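Ukent Gears: simulated two-arm episodes from the Nollau robotics club

Version 2, uploaded Wednesday, January 11, 2023.

What this is

A small set of simulated episodes made by the student robotics club at Nollau for the Garnier assembly challenge. Two arms work at one table with white gears and discs. The set holds 46 episodes at 20 frames per second, all in greyscale. The club's scene files are in the folder called ukent.
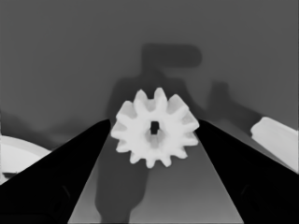
Close view: a small gear with a square hole between two black jaws.

Close views are stored apart from the table views. Use the episode number to match them up.
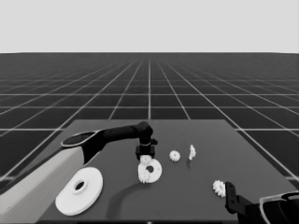

Table view: both arms, two discs and the small gears.

Some of the small gears start flat and some on edge. Starting positions are drawn again for each episode. Please don't sort the files by name before splitting, as the two halves were made by different members with different settings.
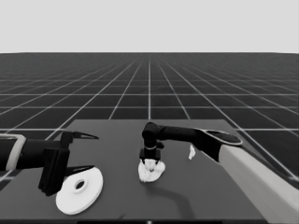 Labels were added by hand in July using the Negash sheet, one line per episode. The columns are episode, arm, part and result. The arm column names whichever gripper is on a part, so a moment with the left fingers wide open and the right gripper down on the crumpled white piece is entered as "right". If neither arm is on anything, the column is left blank.

Known problems

Frame times drift by up to 2 frames between the close and table views.
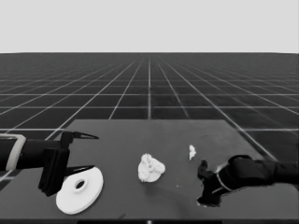 The drift is worst in long episodes and we haven't corrected it. The result column is also missing for a few early runs.

Use

Free for coursework and club projects. If you find a wrong label, send the episode number and the line as it should read.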